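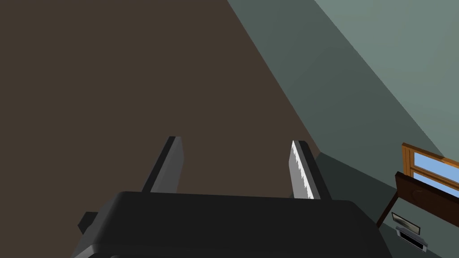 Keeping wooden cutting boards and spoons in good shape

My wife and I moved to Brisham nine years ago and the first thing we bought for the kitchen was a big maple board. I ruined it in one winter. It went in the dishwasher, it stood in the sink overnight, and by February it had a crack where I could put a coin. The second board I still have, so I write down what I do with it.

Washing

Wash the board by hand with warm water and a little dish soap, both sides, also when you used only one. If only one side gets wet, the board bends. Dry it with a towel and stand it on its long edge, so the air can reach both faces. Do not lay it flat on the counter and do not put it near the stove to dry faster.

For onion and garlic smell, cut a lemon in half, put coarse salt on the board and rub it with the lemon. Leave it five minutes, then rinse. Fish is more stubborn and may need a second time the next day.

Oiling

Use food grade mineral oil. Olive oil and sunflower oil go bad after some weeks and the board starts to smell like an old frying pan. I made this mistake too.

1. The board must be fully dry. I wait one whole day after washing.
2. Pour a small pool of oil in the middle and spread it with a clean cotton cloth, going with the grain.
3. Do the edges and the ends. The ends drink the most oil, so go over them twice.
4. Leave it overnight and wipe off what is still on the surface.

A new board wants this once a week in the first month. Later, once a month is enough for us. In winter, when the heating is on, I do it more often. My neighbor Cayetano Vidal adds beeswax to his oil, one part wax to four parts oil, melted slowly in a jar standing in hot water. It makes a nicer surface, but it takes longer and the jar is a pain to clean.

Rough spots and deep cuts

When the board feels like cloth under your hand, it is time for sandpaper. Start with 120 grit, finish with 220. Then wipe with a damp rag, let it dry, and sand lightly again with the 220, as the water lifts small fibers. After this, oil it like a new one.

Sand the full face and not just the bad place, or you get a hollow where juice collects.

Spoons

Spoons get the same oil. I put all of ours on an old baking tray, rub each one and leave them until morning. A spoon with a split in the bowl should go - food stays inside and you cannot clean it. Split handles I glue with a waterproof, food safe glue and hold with a rubber band for 24 hours.

Keep the oily cloths out of the laundry basket. Mine live in a jar with a lid, next to the oil.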